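Unit 4 – Planning the equipment budget for a robot work cell
Course notes, Automation for Small Organizations
Paula Tănase, 9/14/26

Please read these notes before you fill in the planning sheet. Last year many students started with the robot catalog, and their budgets were then difficult to repair.

4.1 Begin with the task

Write the task in one sentence with a verb and an object. "Office support" is not a task. "Move binders between the shelf and the top of a cabinet" is a task, and you can put money next to it. For this unit everybody works with the binder task, so that we can compare the budgets.

After the sentence, make a list of what the robot must touch and what it must go past. For every object note the size, the weight and the surface. A binder is heavier on the side of the rings when it is full, and a glossy cover needs more finger force than a cardboard one. These notes will decide the hand, and the hand is often the line that students guess.

4.2 The lines of the budget

Arms and base. Ask for the payload with the arm extended, in writing. The number on the first page of a brochure is usually the best case.

Hands. A five-fingered hand costs more than a simple two-finger gripper and has more small parts that wear. Choose it when the objects change often. In our case study the Velcombe office asked for offers with both types, and you must defend one of them.

Spare parts. Fingertips, straps, cables. Cables are cheap, but waiting for a cable is expensive – put a second set in the first order.

Furniture and room. The cabinet, the shelves and the free floor in front of open doors all belong in the plan. Measure with the doors open, also when they are normally closed.

Test objects. Buy binders of the same model as the ones in daily use. In the case study the price is $3 for one binder, and the order is 300 pieces, because the office needs them anyway.

Staff hours. Write them as a separate line, also if your organization does not pay them from the project.

4.3 The binder task at the cabinet
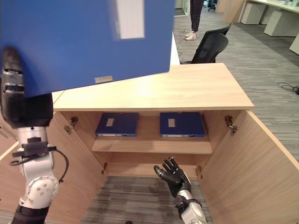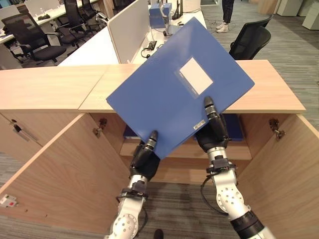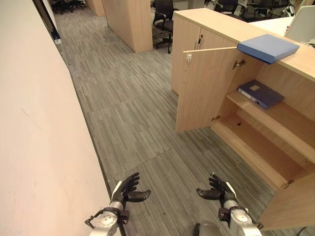

Octavio Ojeda wrote to me after reading the draft of this unit that he would put the staff hours first in the list. At Stundstead, he says, they planned nine hours for setting up a shelf task and used 257 before they trusted it, and the hardware was the only part of the budget that stayed correct. He also thinks that two-finger grippers deserve a fairer chance than I give them in 4.2. I leave the order as it is, but please take his hours seriously when you write your own.

4.4 Comparing offers

You receive two offers, from Tarkia and from Urrutia. They are not built in the same way. Tarkia includes training and puts the hands as an option. Urrutia includes the hands, but the service contract begins only in the second year. Bring both to the same form before you compare the totals:

– purchase price with hands
– delivery and installation
– training
– service, years one to three
– spare set

If a line is missing in an offer, do not write zero. Write "ask" and prepare the question for the supplier.

4.5 To hand in

One planning sheet, one page of reasons for the choice of hand, and your list of questions. The sheet must show the purchase and the yearly costs in separate columns. Corrected sheets come back in February, together with the grades for Unit 5.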